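# Resetting the Guest Room Between Visitors

*Iona Galbraith, August 18, 2022*

My sister's family left on Sunday and my in-laws get here tomorrow night, so the guest room is on my mind! I've turned this room over so many times now that I have a set order for it, and I love how fast it goes when I stick to the list. The bedding comes first, then the floor, then the nightstand and the sofa. Vacuuming is always last.

You'll need:

- a small trash bin and a couple of liners
- clean duvet cover and pillowcases
- a lint roller
- a microfiber cloth
- your vacuum, with the crevice tool

## 1. Make the bed

I do a white duvet with everything else in gray, and it's the easiest bed I've ever had to put together. Shake the duvet out from the foot end and let it hang over the side. Don't tuck it! A few soft folds look so much better on a low upholstered base, and guests who kick their feet out at night will thank you.

Next, the throw. Mine is a gray knit with a long fringe, and it goes across the lower part of the bed with the tassels hanging down the side.

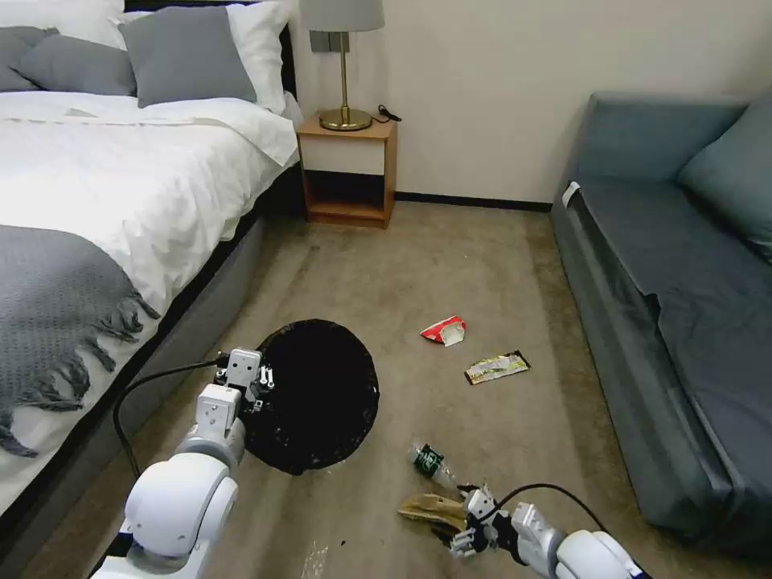
Comb the fringe with your fingers once the throw is where you want it. It takes 18 seconds (I timed it, I'm that kind of person) and it makes the whole bed look finished. If your throw pills, go over it with the lint roller now, before the pillows get in your way.

For pillows, start with the white ones standing against the headboard, then put the gray ones in front. The biggest gray pillow stays upright on the nightstand side. The smaller ones can lean or lie however they land, and I really like it when they're a little uneven.

## 2. Clear the floor

This part is so satisfying. Bring the bin into the room and set it down on the carpet between the bed and the sofa, so you can reach both sides without walking back and forth.

1. Check the liner. If the rim is ripped or has slid down inside, pull it back over the edge or swap it out. I buy the Golto ones in black, and a small tear at the top doesn't bother me as long as the bottom is sound.
2. Drop in the big, light stuff first: packaging, cardboard, paper. Flatten anything boxy or your bin will be full in 5 minutes. 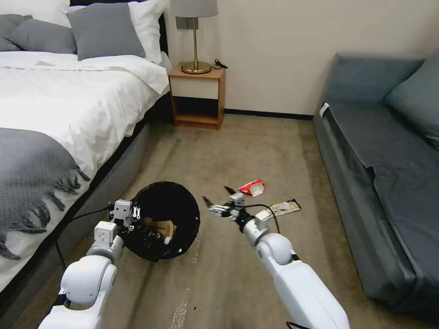 3. Get down on your knees and look along the bottom of the bed. Our bed base sits very close to the carpet and there's a dark little gap there that swallows receipts and candy wrappers.
4. Do the same along the front of the sofa.
5. Tie up the bag and take it straight out of the room. If you leave it by the door, you will step over it for 4 days. Ask me how I know.

When there's a lot of trash on the carpet, work from the back wall toward the door and pick up everything in one strip before starting the next. I used to grab whatever caught my eye, and I'd still be finding bits when the vacuum was out. Strips are so much quicker!
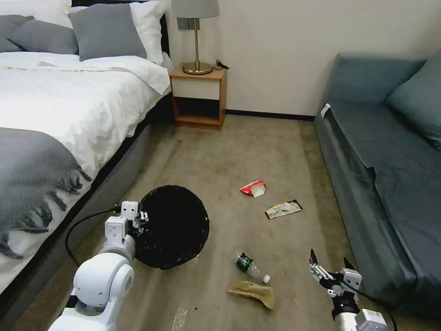
## 3. Nightstand and lamp

Lift the lamp, wipe under it, put it back. A brass base shows every fingerprint, so give it a quick buff with the dry side of the cloth. Run the lint roller around the shade too (gently, and with the lamp off).

Tuck the cord behind the nightstand if it will reach. I leave the open shelf bare so guests have a spot for their own books and chargers. Check the drawer! We've found earrings, a passport and half a granola bar in ours.

## 4. Sofa

Smooth the seat cover from the back toward the front with flat hands, then run the crevice tool down both sides. Plump the cushion and lean it at the far end. Blue-gray fabric hides a lot, so go by feel for crumbs.

## 5. Vacuum

Older beige carpet perks up nicely if you go over it twice, once the length of the room and once across. Do the edge along the black baseboard with the crevice tool. Then back out through the door, and don't let anyone in until the guests arrive.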